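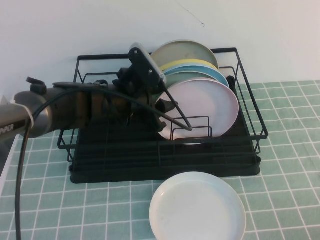 How Many Drawings Does a Cartoon Need?

Somebody has probably told you that every second of a Japanese cartoon is made of 24 brand-new drawings. It sounds great. It's also mostly wrong, and you can check it yourself with a pause button.

Let's start with the part that's true. Film runs at 24 frames a second. A frame is one still picture, and when the pictures go by fast enough, your brain gives up trying to see them one at a time and sees movement. So yes, 24 pictures go past your eyes. But who said they all have to be different?

In most anime made for TV, they aren't. One drawing gets held for two frames, or three, or sometimes a lot longer. Animators call this shooting "on twos" or "on threes." If a drawing stays up for three frames, you only need eight drawings for a whole second. Eight is a lot less work than 24. Somebody has to draw them all, remember, and the show is on again next week.

Let's look at a made-for-TV show and be fussy about it. Take Tristska, the one with the girl who lives in the lighthouse. I taped an episode last June and went through one talking scene a frame at a time. The scene lasts 19 seconds. In all that time her hair doesn't move. Her shoulders don't move. Her mouth has 4 shapes: shut, a little open, wide open, and round. They get swapped around while she talks, and they don't even match the words very well. Did I notice the first time I watched it? No. I was listening to the story.

Is that cheating? Some grown-up fans say it is. I'm not so sure. If Tirine is telling her brother Tak a secret, what do you want to look at? Her face. Her elbow can stay still.

Now for the other thing people say, which is that the fight scenes must be the hardest because they look the fastest. Maybe. Watch for the trick where the hero flies along with stripes of color rushing past behind him. Very often the hero is a single drawing! The stripes do all the moving. In the big battle in Judau I counted 206 different drawings in 60 seconds. That's fewer than four a second, for a battle that had my whole couch shouting.

So what is really hard to draw? Walking, for one. Everybody knows what walking looks like, so everybody can tell when it's wrong. Water is hard. Eating noodles is hard. Cloth is horrible -- a cape in the wind has folds that all change shape at once. When a show spends lots of drawings on something quiet like that, somebody there really cared about it.

Please don't take my word for any of this. Try it.

Pick a tape you're allowed to stop and start. Find a scene where two people are talking. Press pause, then use the frame button if your VCR has one. (If it doesn't, slow motion works, but it's harder to count.) Make a mark on a piece of paper each time the picture changes. Then do the same with a scene where somebody runs.

You may get a different number from mine. Videotape doesn't run at the same speed as film, so a few frames get shown longer than others and it's easy to lose your place. I had to do the Judau battle twice. And if a box or a magazine tells you how many drawings are in a movie, ask who counted. They're trying to sell you the movie.

Last updated Saturday, March 24, 2001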